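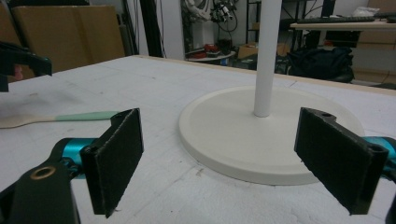 사진: 티아고 브라간사 (Tiago Bragança)

일트우드 '톨레도' 책상, 두 계절 사용 후기

저는 포르투갈어와 한국어 사이에서 번역을 하는 사람입니다. 한국어는 어른이 되고 나서 배웠기 때문에 문장이 조금 딱딱할 수 있습니다. 미리 양해를 부탁드립니다. 오늘은 일트우드(Iltwood)의 책상 '톨레도(Toledo)'에 대해서 쓰겠습니다. 가을에 샀고, 지금은 4월입니다. 제 돈으로 샀고, 회사에서 부탁을 받은 글이 아닙니다.

구입하기 전에 질리(Zilley) 쇼핑몰에서 구매 후기를 많이 읽었습니다. 후기가 1,434개 있었습니다. 물론 전부 읽지는 못했습니다. 그런데 대부분의 후기는 배송 받은 날에 쓴 것이었습니다. "예뻐요", "배송 빨라요", "아직 안 써 봤지만 만족합니다". 이런 말은 친절하지만 저처럼 하루에 여덟 시간을 앉아 있는 사람에게는 도움이 많이 되지 않습니다. 제가 알고 싶었던 것은 겨울에 난방을 켜면 상판이 휘는지, 서랍이 무거워지면 어떻게 되는지, 팔꿈치가 닿는 자리가 변하는지였습니다. 그래서 저는 두 계절을 기다린 다음에 쓰기로 했습니다.

전에 쓰던 책상

전에는 클라크덴(Clarkden)의 접이식 책상을 여섯 해 동안 썼습니다. 나쁜 책상은 아니었습니다. 좁은 원룸에서는 저녁마다 접을 수 있어서 고마웠습니다. 하지만 글씨를 쓸 때 상판이 조금씩 흔들렸고, 키보드를 세게 치는 날에는 컵 안의 물이 같이 움직였습니다. 저는 처음에 제 성격이 예민하다고 생각했습니다. 나중에 친구가 와서 노트북을 쓰다가 "이 책상, 배 같다"라고 말했습니다. 그날 밤부터 새 책상을 찾았습니다.

조건은 어렵지 않았습니다. 다리가 접히지 않을 것, 서랍이 있을 것, 그리고 방의 창문 아래에 들어갈 것. 높이 조절 책상도 생각했지만 저는 서서 번역을 하면 이상하게 문장이 짧아집니다. 그래서 보통 책상을 골랐습니다. 매장에 가서 직접 앉아 보기도 했습니다. 직원분이 의자를 가져다주시고 한참 혼자 두셨는데, 저는 그런 배려가 좋았습니다.

조립

조립은 혼자서 했습니다. 설명서에는 두 사람이 하라고 그림으로 나와 있습니다. 이 그림은 맞는 말입니다. 다리 네 개를 붙이는 것까지는 혼자서도 할 수 있지만, 뒤집는 단계에서 저는 이불을 깔고, 쿠션을 놓고, 천천히 기울이다가 결국 옆집 분을 불렀습니다. 옆집 분은 오 초 만에 도와주고 가셨습니다. 처음부터 불렀으면 좋았을 것입니다.

설명서의 한국어는 대체로 자연스러운데, 한 곳에서 '볼트'와 '나사'를 섞어서 썼습니다. 직업 때문에 이런 것이 눈에 들어옵니다. 같은 부품을 7번 단계에서는 볼트라고 부르고 다음 단계에서는 나사라고 불러서, 저는 한동안 상자 안에서 없는 나사를 찾았습니다. 그림만 보고 조립하시는 것을 권합니다. 육각 렌치는 상자에 들어 있습니다. 십자드라이버는 따로 준비해야 합니다. 저는 전동 드라이버를 쓰지 않았습니다. 손으로 조여도 충분하고, 나무에 들어가는 나사는 너무 세게 조이면 구멍이 헐거워진다고 들었습니다.

상판

상판은 참나무 무늬목이고 표면은 오일이 아니라 무광 도장입니다. 원목이라고 생각하고 사시는 분이 계실 것 같아서 씁니다. 상품 페이지에도 그렇게 적혀 있지만 아주 아래쪽에 있습니다. 저는 무늬목이 불만이 아닙니다. 겨울에 바닥 난방을 많이 켰는데도 휘지 않았습니다. 긴 쇠자를 대각선으로 올려 보았을 때 빛이 새는 곳을 찾지 못했습니다.

자국은 남습니다. 뜨거운 찻잔을 받침 없이 올려 두었더니 하얀 동그라미가 생겼고, 이틀 뒤에 많이 흐려졌지만 비스듬한 빛에서는 아직 보입니다. 볼펜 잉크는 물티슈로 바로 닦으면 지워집니다. 만년필 잉크는 조금 늦게 발견해서 작은 파란 점이 하나 생겼습니다. 팔꿈치가 닿는 앞쪽 가장자리는 다른 곳보다 약간 반들반들해졌습니다. 저는 이것을 흠이라고 느끼지 않는데, 새것 같은 상태를 좋아하시는 분은 데스크 매트를 까는 것이 좋겠습니다.

앞쪽 모서리는 둥글게 깎여 있습니다. 사진으로 볼 때는 중요하게 생각하지 않았습니다. 그런데 하루 종일 손목을 올리고 일하니까 차이가 큽니다. 전에 쓰던 책상은 모서리가 직각이어서 저녁이 되면 손목 안쪽에 줄이 생겼습니다. 지금은 그 줄이 없습니다. 제가 이 책상에서 제일 좋아하는 부분을 하나만 고르라고 하시면 이 모서리를 고르겠습니다.

서랍

서랍은 2개입니다. 왼쪽은 얕고 오른쪽은 조금 깊습니다. 왼쪽에는 펜, 자, 클립, 우표를 넣었습니다. 오른쪽에는 종이 사전을 넣으려고 했는데 들어가지 않았습니다. 제 포르투갈어 사전은 두꺼운 편이지만, 그래도 작업용 책상이라고 소개하는 물건이니까 조금 아쉽습니다. 212쪽짜리 얇은 시집은 눕혀서 세 권이 들어갑니다. 그래서 지금 오른쪽 서랍은 시집 서랍이 되었습니다. 사전은 계속 상판 위에 있습니다.

서랍 레일은 나무입니다. 가을에는 아주 부드러웠고, 한겨울에는 조금 헐거웠고, 비가 며칠 온 다음에는 오른쪽이 뻑뻑했습니다. 양초를 레일에 문질렀더니 나아졌습니다. 어머니가 리스본 집에서 하시던 방법인데 한국의 습기에도 통합니다. 장마철에는 어떨지 아직 모릅니다. 여름이 지나면 이 글에 덧붙이겠습니다.

그리고 서랍을 끝까지 당기면 멈추지 않고 빠집니다. 저는 한 번 클립을 전부 바닥에 쏟았습니다. 아이가 있는 집에서는 이 점을 꼭 생각하셔야 합니다. 질문 게시판에 문의했더니 다음 날 오전에 답이 왔고, 멈춤쇠는 따로 판매하지 않는다고 했습니다. 대답은 아주 공손했습니다. 저는 공손한 대답보다 작은 멈춤쇠를 받고 싶었습니다.

흔들림과 소리

흔들림은 거의 없습니다. 한 달 뒤에 다리 나사를 한 번 더 조였고, 그 후로는 손대지 않았습니다. 지난겨울에 마감이 급해서 하루에 3,709자를 옮긴 날이 있었습니다. 제 속도로는 많은 양입니다. 그날 저는 키보드를 꽤 난폭하게 쳤지만 컵의 물은 조용했습니다. 이것 하나로도 바꾼 보람이 있다고 생각했습니다.

다만 상판 아래가 비어 있어서 물건을 내려놓는 소리가 조금 울립니다. 밤에 안경을 벗어 놓을 때 '통' 하는 소리가 납니다. 저는 안경 자리에 작은 천을 깔았습니다. 아래층까지 들릴 정도의 소리는 아닙니다.

전선 정리

전선 구멍은 없습니다. 대신 상판 뒤쪽과 벽 사이에 틈이 조금 생기도록 뒷다리가 나와 있습니다. 충전기 선 두세 개는 이 틈으로 내려가지만, 모니터를 두 대 쓰시는 분에게는 부족할 것입니다. 멀티탭을 걸 곳도 없습니다. 저는 철망 바구니를 사서 상판 아래에 달려고 하다가 구멍을 뚫는 것이 무서워서 그만두었습니다. 멀티탭은 지금도 바닥에 있고, 청소기를 돌릴 때마다 발로 옮깁니다.

냄새와 색

처음 열흘 정도는 냄새가 났습니다. 심하지는 않았고 새 가구 냄새였습니다. 창문을 열어 두었습니다. 색은 상품 사진보다 실제가 조금 더 노랗습니다. 우리 방의 전구가 노란색이어서 밤에는 더 그렇게 보입니다. 같은 시리즈의 책장을 같이 사려고 했지만, 책장은 책상보다 색이 진해 보여서 사지 않았습니다. 두 가지를 맞추고 싶으신 분은 매장에서 나란히 놓고 보시는 것이 좋습니다.

어떤 분에게 맞을까

노트북 한 대와 종이로 일하는 분, 편지를 쓰는 분, 공부하는 학생에게는 좋은 책상입니다. 장비가 많은 분에게는 권하지 않습니다. 깊이가 깊지 않아서 큰 모니터를 올리면 눈과 가까워집니다. 키가 큰 분도 먼저 앉아 보시기 바랍니다. 저는 키가 보통인데, 다리를 꼬고 앉으면 무릎이 서랍 아래에 닿습니다. 덕분에 다리를 꼬는 습관이 조금 줄었습니다.

가격은 제가 산 뒤에 한 번 올랐습니다. 오른 가격으로 다시 사겠느냐고 물으시면, 살 것 같습니다. 하지만 그 가격이라면 서랍 멈춤쇠는 넣어 주셔야 한다고 생각합니다.

별점은 다섯 개 중에서 네 개입니다. 반 개를 줄 수 있으면 서랍 때문에 반 개를 더 뺐을 것인데, 이 사이트에는 반 개가 없습니다.

덧붙임: 의자에 대해서 물어보신 분이 계셨습니다. 의자는 중고로 산 것이고 상표가 지워져서 저도 이름을 모릅니다. 앉는 높이는 책상과 잘 맞습니다. 양초는 향이 없는 흰색을 썼습니다.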